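Chapter 4
Gathering Examples by Hand

By now you've trained a small model on examples I handed you in a tidy folder. I'm sorry to say the folder is going away. In this chapter you'll go and get your own, with a gripper in each hand, and you'll find out why I've spent so much of my working life at a white table. 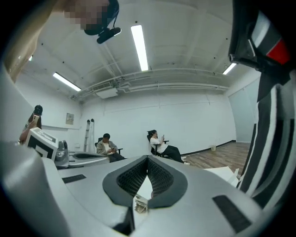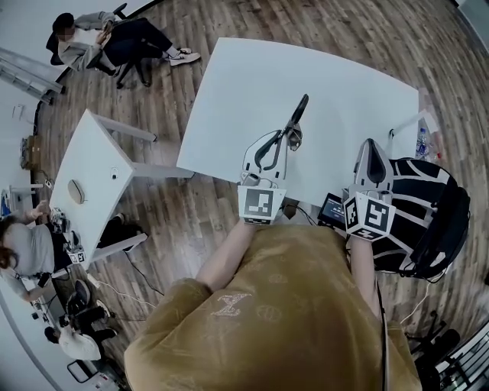
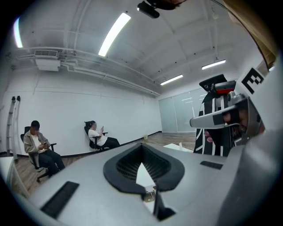 Figures 4.1 to 4.3. Hand-held grippers in a shared collection room. Figure 4.2 shows a pair in use at the table.

By the author of the Ditgate course notes
Chapter text last revised 15 February 2018

4.1 What we mean by an example

In Chapter 2 an example was a row in a table: some numbers going in, one number coming out. Easy! For a robot that's going to pick things up, an example is a stretch of doing. Somebody reaches for a cup, closes on it, carries it over and lets go, and all that time we're saving what the gripper's camera took in and where the gripper was. I'll call one of these stretches a take (other books say "episode" or "demonstration", and you should be able to read all three without blinking).

A take has two halves that matter to us. There's what the learner gets to look at, which I'll keep calling the observation, and there's what the person did next, which is the action. Training, when we get to it in Chapter 6, is mostly a matter of guessing the second from the first. So if your observation is missing something the person used to decide, the learner is stuck guessing. Keep that in your head, because half the trouble in this chapter comes out of it.

Think about how much you know when you pick up a cup. You know where you put it down a minute ago. You heard somebody say it was full. You can look sideways at the other end of the table while your hand is busy at this one. The learner has what's in the recording, and that's all it has.

4.2 Why hold the gripper yourself?

You could drive a robot arm from a distance and record that. Plenty of people do, and Section 4.7 covers it. But I learned this trade with a tool in my hand and I still think it's the friendliest way in. You can work at any table. You don't wait for an arm to catch up with you. And your own wrist is very good at tilting a thing just so, which I can't say of me with a joystick.

The price is that you have to know where the gripper was. Look at the marker cubes on the grippers in Figure 4.2. Each face you can see carries a black-and-white square pattern, and if a camera can see a pattern of known size, a bit of geometry (Appendix B, don't panic) gives you the position and tilt of whatever it's fixed to. One clear face will do the job. A hand over the cube will not, so pay attention to how you hold the thing, especially when you turn your wrist over.

Now compare Figures 4.1 and 4.3, which are both from cameras on the tools themselves. The view is very wide and it bends everything, ceiling lights included. Students always ask me if that's a fault. It's a trade! A wide lens keeps more of the surroundings in view, and surroundings help when you're working out how the tool moved. You'll straighten the bend in Exercise 4.3, or decide you don't need to.

Notice too how much of both pictures is gripper. The tool's own body takes up the lower part, and it stays there in every picture that camera takes. I used to crop it away. I stopped when I saw that the learner likes having something fixed to measure against.

4.3 Two hands

One-handed takes are where we start and two-handed takes are where the fun is. Folding, opening, passing from left to right: you need both tools, and you need both recordings on the same clock. When we put together the Jalville set, one of my left-hand recorders ran 8 frames behind the right. I didn't catch it until 146 takes were in the bag. The learner trained on them would close one gripper, wait, and then close the other, like somebody clapping in their sleep. Every one of those takes could be fixed by shifting the left side, but it cost me a week in May and I'd like it not to cost you one.

So do the tap test. Before the first take of any session, touch the two grippers together where both cameras can see it. Find the touch in each recording. If the frames don't match, stop right there.

4.4 How many, and how different

You'll want a number, so let me give you mine. For the cup task in this chapter I collected 700 takes and threw out 76. Some had a blocked marker, some had me changing my mind halfway, and a few had a cup that left the table altogether.

Please don't copy the number, though. Copy the spread. My first batch put the cup in nearly the same spot every time, and what I got was a learner that reached confidently for that spot whether there was a cup in it or not. Move the cup. Turn the handle. Come in from the left. Stand at the other side of the table. If you've got a second table, use it, and let a friend do some of the takes, as they'll reach in ways you never would.

And what about sloppy takes? I keep a miss if the person recovers from it smoothly, and I label it. A learner that has only seen clean grasps has no idea what to do after a bad one. A take where the person dithers goes out.

4.5 Writing it down

Each take gets a line in the log before you start the next one. We'll use the Flidska layout, which is plain text with one line per take: take number, task, who held the tools, where the object began, keep or drop, and a note. The Kanagaratnam layout from Chapter 3 will work as well, but you'll have to add a column for the second hand.

Write the note while you still remember. "Odd" is a note I have left myself more often than I'd like, and I've never once known what it meant.

Before you go on to Section 4.6, charge everything, clear a table, and record ten takes of anything you like with one hand. Watch them all the way through at normal speed. Then read on with those ten takes open beside you.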